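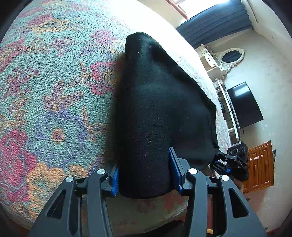 March
Posted by Shaimaa Bouzid

My daughter is learning to read in two languages at the same time, and for a long while I was looking for stories which exist in both. In the shops near us there are plenty of picture books in English and a small shelf in French, but almost never the same story. So when my cousin Reda Chraibi sent us two books from Mokemar for her birthday, I was very curious to open the parcel.

Mokemar is a small publisher and they make bilingual picture books. The English is on the left page and the French is on the right, with one large drawing which passes across both. We received "The Ferryman of Skelldale" and "Hamel Has Lost His Hat". Both are written by Albane Chauvin and drawn by Sarla Prajapati.

We began with the hat, naturally, because my daughter chooses by the cover. Hamel is a heron who goes to bed with his hat and wakes up without it. He asks all the animals of the marsh, one after another, and each of them gives him something else to put on his head. There is a saucepan, a nest, and also a very angry frog. She laughed so much at the frog that we had to stop and begin the page again, and now we must do the voice of the frog every evening. My French frog is better than my English frog, I have been told.

The text is short, three or four lines on a page, and I like that the French is not a word for word translation. In English the frog says "I am nobody's bonnet!" and in French he says something quite different, but it has the same music. For a child who compares everything this is interesting. She asked me why the frog does not say the same thing twice, and we had a good conversation about it in the bath.

The Skelldale book is longer and I think it is for children of six or seven. A girl called Wanon must cross a river with her grandmother's clock, and the ferryman takes only stories as payment. The drawings are darker, with a lot of blue and brown. I found it beautiful. My daughter listened to half of it and then asked for the frog. We will try again in the summer.

I have two small complaints. The first one is the letters, which are thin and a little grey on the French side, so for a beginner who follows with her finger it is tiring. The second one is the paper cover. It was torn after a few days and I have put it away in a drawer. The book under it is solid and has already survived some yoghurt.

At the back of each book there is a list of 58 words in the two languages, with a tiny drawing for each. I did not expect very much from this, but it is the page she opens when she is alone. She covers one side with her hand and tries to say the other. "Heron" is still difficult in both.

If you know other publishers who make this kind of book, please write them in the comments. I am looking most of all for something with a little more text than Hamel and a little less night than Skelldale. My neighbour Benoît Gaillard has already promised me a box of his sons' old books, so next time I will tell you what we found in it.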